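Omness Color Names

README for the September release

Hello, and thank you for stopping by! Omness is a list of everyday color names in American English, put together so that people who make paint charts, craft patterns, knitting sites and the like have something friendlier to work from than a row of codes. There are 2000 entries in the main file, and each one pairs a color value with the name most people gave it when we asked.

The whole thing began when Leen Aoun and I were arguing over a sweater (she said teal, I said green, and we still don't agree). Shaohua Xiong wrote the little survey page, and Sławomir Tokarz cleaned up the spelling afterward, a bigger job than any of us had guessed. You would be amazed how many ways there are to write "fuchsia."

What you get

colors.csv has the main list, with the name, the value, and a second-choice name where people were split.
regional.csv has 469 names that we heard mostly in one part of the country. Please treat these as a bit of fun.
palettes is a folder of 8 small sets that go nicely together, among them Makowska, our soft peach and gray one. 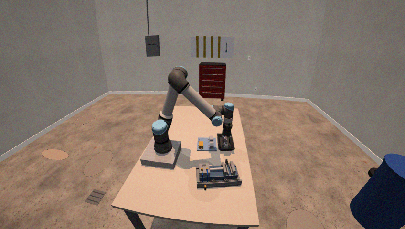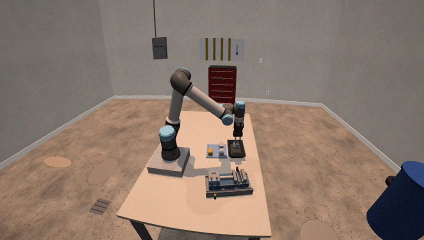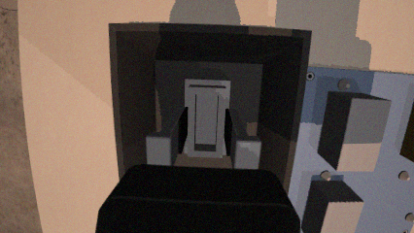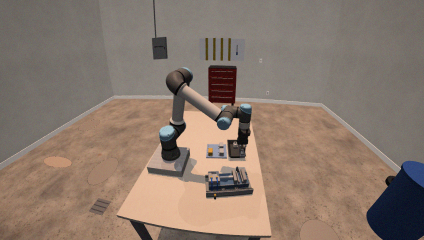 Peach, gray and near-black together, as in the Makowska set.

A few things to know

Everyone who answered was looking at their own screen, and screens differ, so please don't match wall paint from this list without getting a real sample first. Browns and dark purples are the weakest part, and I'd love more answers there. Names with fewer than 3 votes were left out, even some very charming ones (sorry, "wet raccoon").

Using and sharing

Use it for anything you like, paid or free. A mention of Omness is always nice but you don't have to. If you find a mistake, send a note with the row number and I'll usually get to it on Monday, once the coffee is on.

Edmund Krawczyk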